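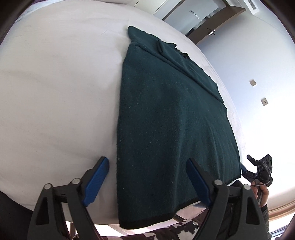

How do I stop a fleece blanket shedding and bobbling?
Posted in Home and Laundry by Narayanan Kulkarni
2,951 views

I bought two fleece throws last winter from Foley, one dark and one cream. The cream one still looks fine. The dark one has gone bobbly all over and picks up every bit of lint in the house. I wash both at 40 with the towels and general bedding, using the normal amount of liquid detergent and a capful of softener, then tumble dry on the middle setting. They get used most evenings from December onwards, so they are probably washed once a fortnight.

Things I have tried so far: a sticky roller, which takes off the loose bits but does nothing for the bobbles, and going over one corner with a disposable razor, which left a thin patch. I don't want to do that to the rest of it.

Is there a way to wash it so the bits come off, and can the surface be brought back once it has gone like this? I would also like to know if it is worth paying more for the next one. The label says 100% polyester and 300 gsm. The shop's own advice is "wash with care", so no help there.

3 replies

Zerrin Karaca
Marked as helpful by 9 people

The towels are your problem. Cotton towels drop fluff in every wash, and polyester fleece builds up static and holds on to it. Both throws will be collecting the same amount but you only see it on the dark one. Wash fleece on its own or with other synthetics, never with towels, flannels or a new cotton duvet cover.

What I do with mine:

Shake it outside first and go over it with the roller while it is dry. Bits come off a dry fleece far more easily than a damp one.
Turn it so the side you care about is inside. With a throw that means folding it in half and putting a few loose tacking stitches along the open side, or using a large mesh bag. Don't fill the bag tightly or the middle won't get clean.
Wash at 30 on a short synthetics cycle with a low spin. Use about half the detergent you use now.
No softener. It leaves a coating on the fibres and the pile goes flat and slightly greasy to the touch. If yours already feels like that, run one wash with no detergent and a small cup of white vinegar in the drawer. You may need to do it twice.
Dry it over an airer. If you have to use the dryer, choose the lowest heat and clean the filter before you start. A hot dryer is hard on polyester and the damage doesn't wash out.

Check the door seal and the filter at the bottom of the washing machine as well. I cleared mine after months of wondering why the black washing came out grey, and there was a wad of towel fluff in there the size of a mouse.

For the bobbles you want a proper battery or mains fabric shaver with a guard over the blades. Lay the throw on a hard flat surface such as a table. A mattress gives under the pressure and you can nick the cloth where it creases. Work in small circles with hardly any weight behind it, and stay a finger's width away from the binding – if the shaver catches the stitching the whole edge can start to come away. A full-size throw takes me 90 minutes with a break to empty the shaver, so put the radio on.

It won't look new, but it should look decent. The thin patch from the razor will stay as it is, I'm afraid.

Rastier

Just buy a new one. Throws are cheap in January and life is short. I use the old ones for the dog and the boot of the car.

Drulura

Agree with most of what Zerrin says except the vinegar. I wouldn't use it regularly because it isn't kind to rubber seals. Once in a while is probably all right. An extra rinse does nearly the same job.

On paying more: the gsm figure only tells you the weight of the cloth, so 300 is a fairly thick fleece but it says nothing about how it will wear. Look for "anti-pill" on the label. It usually means one face has been treated and the other hasn't, so have a look at both sides in the shop and rub the cloth against itself between finger and thumb. If it goes fuzzy there and then, leave it. I have a Deretti one that has been through several winters and only bobbled at the end where people's feet go.

Rubbing causes bobbles as much as washing does. If you sit under it in jeans or a wool jumper every evening it will go in the same places again, whatever you do in the machine.

Narayanan Kulkarni

Thanks all. Towels are now going in separately and I have ordered a shaver. One more thing, does the cream one need the vinegar wash too? It feels fine but has had the same softener.

Zerrin Karaca

If it feels fine, leave it alone. Just stop the softener.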